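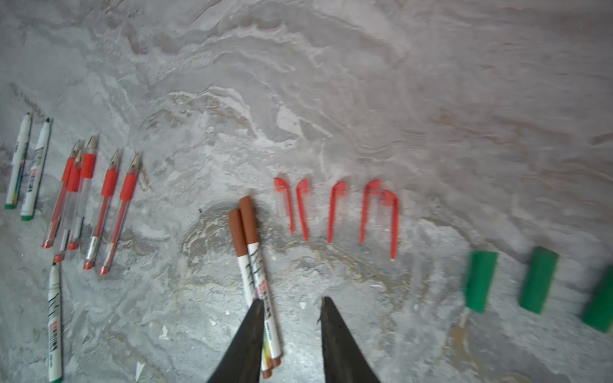
Markers and red pens on a marbled surface.

To: Drovthorpe Fleet Owners list
Re: Clondix Fjeld, revised towing figures

Members are advised that Dindach Motors, the regional distributor, has replied to our February inquiry on the tow rating of the Fjeld wagon. The rating for the long-wheelbase model is now 3,180 pounds. The figure of 3,000 pounds remains in force for the standard model.

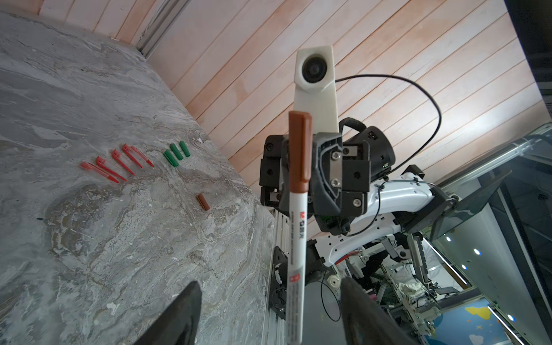 White M&G marker with a brown cap, held upright.

The distributor's earlier message is quoted in full:

> The printed handbook gives a single rating for both models.
> A corrected page 56 will be mailed to registered keepers.
> Owners should not exceed the lower figure until they have
> confirmed which model they hold. The hitch and wiring kit
> are the same for both.
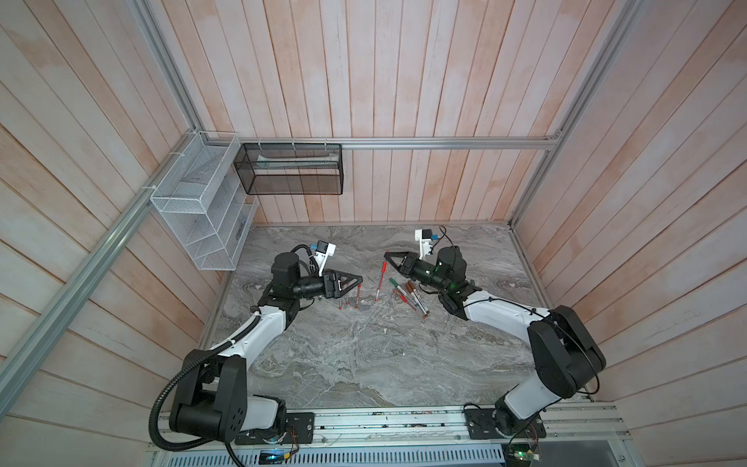 Photo: Drovthorpe Fleet Owners

Members operating 10 or more vehicles may request corrected pages in bulk through the list office. Please include the chassis number of each vehicle. Requests without chassis numbers will be returned.

Questions on trailer brakes should be sent to the distributor directly.

List Office
Drovthorpe Fleet Owners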